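4.2 Grippers and cameras

All trials in this section used the same arm and the same controller. Only two things were changed: the fingers on the gripper and the camera the controller was allowed to use. We compared two finger sets. The first, which we call the Bedlow fingers, are long, flat and rigid. The second, the Pavanine fingers, are shorter and have a soft pad glued to the inner face. Both are black and both mount on the same housing, so a swap takes a few minutes and does not require a new calibration of the arm itself. The tool length does have to be entered again, and we forgot to do this once in March. The 15 trials from that afternoon were thrown out and run again.

The workspace is a wooden table pushed up against a white wall. We kept household items on it on purpose, including things the arm was never asked to touch. In earlier work (Section 2) we had cleared the table down to the basket and the box, and the grasp planner did well there but poorly in the apartment tests that followed. The basic task is to take a packaged item out of a handled basket and set it down in the open cardboard box beside it. Figure 3 shows the two views we refer to in the rest of this section.

The side view was used by the person scoring the trials and was never given to the controller. It shows the fingers, the basket and the box together, which makes it easy to tell a finger that has touched the item from one that has touched the rim. Figure 3a shows the gripper inside the basket with its fingertips against a red item.

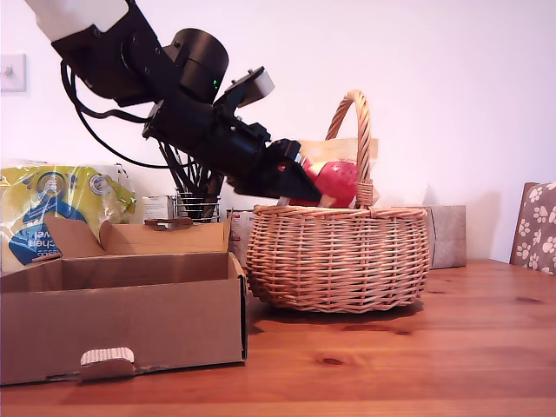 4.3 What the wrist camera sees

The wrist camera sits behind the fingers and looks out along them. Its main advantage is that the fingers stay at the same place in every image, so the controller can work out the error between fingertips and target without knowing exactly where the arm is. Small errors in the joint readings matter much less than they do with a fixed camera. We ran the wrist camera at 15 frames per second, the same rate as the fixed camera, so that speed would not be a factor in the comparison.

The drawback is that the gripper blocks part of its own view. With the Bedlow fingers this is a serious loss, and it gets worse as the gripper closes.
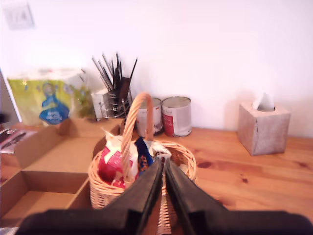 Figure 3. (a) Side view used for scoring. (b) View along the fingers toward the basket.

Blocked views turned out to be the main cause of failure in our tests, ahead of slips and ahead of planning errors. The detector has to find the basket before it can rank the items in it, and it was trained on whole objects. In Figure 3b the lower part of the basket is behind the gripper, except for a strip of wicker between the two fingers, while the arched handle and the upper parts of the items are in plain sight. A detector that leans on the outline of the basket does badly on images like this one. We changed it to look for the handle first and then search below the top of the arch for items. The handle is tall enough to stay above the fingertips for most of the approach, and it rarely gets confused with anything else on the table.

The change had a cost. Since the handle now anchors the search, the planner has to be told that it is also an obstacle. In the first version it was not, and the arm tried to reach through the arch from the far side. Ayana Tsegaye added a keep-out zone that follows the curve of the handle, with a margin of 15 millimeters on each side. A wider margin ruled out most grasps near the middle of the basket, where the items tend to bunch up.

4.4 Comparison

We collected 700 trials in total, 315 with the Bedlow fingers and the rest with the Pavanine fingers. The numbers are uneven because one pad came loose on the second set and we repeated every trial run after the last inspection. The detector was tuned on around 3,000 images taken with both sets, none of them from the scored trials.

The long fingers were better at getting down past the handle and between items that stood close together. They were worse at holding on. Glossy packaging slid along the flat faces when the grip was off center, and the controller had no way to notice until the item was gone from the wrist view. The padded fingers held the same packages well but often could not reach them without the housing touching the rim -- a contact we scored as a failure even when the item came out.

Switching from the fixed camera to the wrist camera helped both sets, and it helped the padded set more. Shorter fingers hide less of the basket. Adding the fixed camera back in as a second input gave a further gain with the long fingers only, mostly during the last part of the approach.

Scoring was done by Rowena Maglaya from the side view, without access to the controller logs. The Torketti controller and the Zeleke planner were left at their default settings apart from the keep-out zone described above. We did not test items heavier than the arm's rated load, and we did not test baskets without a handle.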